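# About Kovbridge

Kovbridge is a small cooking school with a big kitchen and a long waiting list for the bread class (sorry about that — we're adding a second one in June!). We teach people who have never held a proper knife, people who have cooked for 30 years and want to get better at pastry, and a good many teenagers who just want to feed themselves when they leave home.

The school began with two friends, Zakhar Bilyk and Kha Khúc, sharing one oven and arguing over soup. Zakhar had baked for a living, Kha had run a lunch counter, and neither of them had taught a class before. Their first course was called Stullen, after the thick open sandwiches Zakhar grew up eating at his aunt's place, and it covered bread, butter, pickles and what to put on top. We still run it every season and we still love it!

These days there are more than 100 recipes in our class binder, all of them tested in our own kitchen on plain home stoves. If a dish needs a gadget you don't own, we rewrite it until it doesn't. Classes are small, everyone cooks, and everyone eats together at the end. Bring a container, because there are always leftovers.

Our newest course is Roreo, six evenings on fruit: jams, tarts, compotes, quick pickles, and a whole night on roasting things you'd never think to roast. Kha wrote it over one very sticky winter.

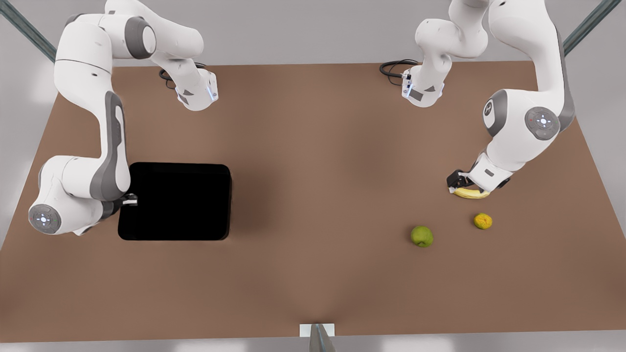 *Two robot arms, three pieces of fruit and a black bin*

We buy most of our produce from the Van Wyk orchard, and students in the fruit course get to spend a morning out there picking. Wear old shoes.

Sign-up for the summer classes closes on 28th February. You can join by phone or at the front desk, and if money is tight, please ask — we keep places at half price in every course and we really do want them filled. Come by and smell the bread any time the door is open.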